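Notebook > Work stuff > Bredell

Sat 30 December

Spent the morning on the handling rules again, at the kitchen table, with cold toast. Ratih wants the cloth section finished before we're back, and she's right – the version we've been using was written for boxes and it shows. It says "place item in start position" and leaves it there. What is the start position of a thing that flops?

So I'm writing it out garment by garment. Flat, face decided ahead of time, straps where they fall unless the sheet says otherwise. Hands come in from the bottom edge and leave the same way. One task per take, and if you fumble you keep going, because the robot is going to fumble too and it needs to know what getting out of it looks like. Li-hua fought me on that one for 40 minutes on the phone!
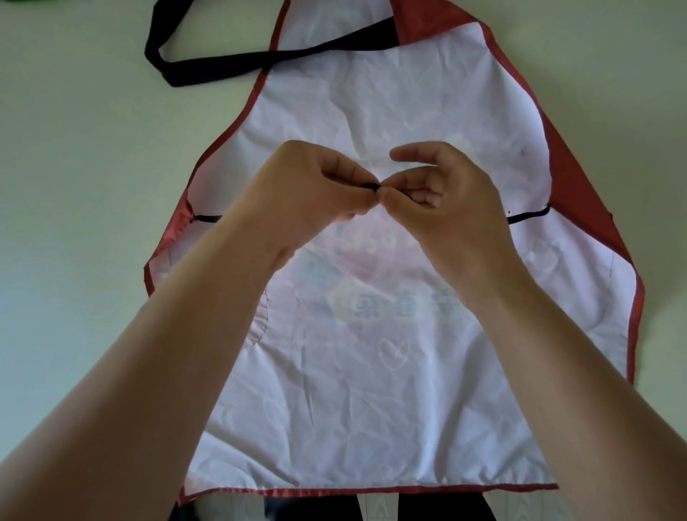
My big worry is still the word "done." We have 2,000 takes from Gradthorpe and I'd bet plenty of them stop at different moments, depending on who was working and how hungry they were. A rule has to say what finished looks like, and with cords that's miserable to write. Take the apron, thin black cord coming in from each side, fingertips pinching a little black bit in the middle. Is that a knot? Is it about to be one? I wrote "hands fully clear of the cloth before the take ends" and underlined it twice.

Rule 13 (labels) I haven't touched. Li-hua wants left and right to mean the worker's left and right, always, and I think I agree, but then the old Predalero sheets all need redoing and I'm not volunteering. Will ask Ratih.

Stopped at 4 and went for a walk. Need milk.

Last updated: Sat, late evening

Filed under: Robots, Rules & Grumbling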